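**bilyk_m** wrote:

Refinishing a pale wood tabletop. The old oil is gone and I've sanded to 200 grit. I want to keep the color light. Is hardwax oil enough near a dish rack, or do I need a film finish?

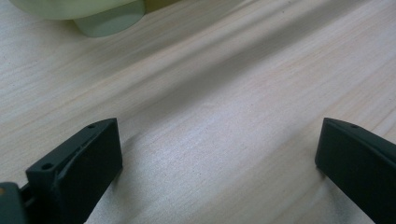
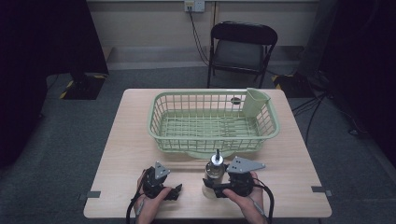 Budget allows one can. Dry time isn't a concern, I can leave it until March.

**herna** wrote:

Film finish. Waterborne poly, 5 thin coats, light sanding between. Oil will let water marks through wherever the rack drips.

**truvo31** wrote:

Disagree. Poly fails at the edges, then you strip the whole top. Oil can be spot repaired in an evening.

**herna** wrote:

Only if the edges are left sharp. Round them over first and the film holds.

**Florian Leblanc** wrote:

Either works. Stop at 200 for oil. Going to 4,000 closes the surface and the oil sits on top. Test the underside for yellowing.

**bilyk_m** wrote:

Going with oil. Will test underneath first.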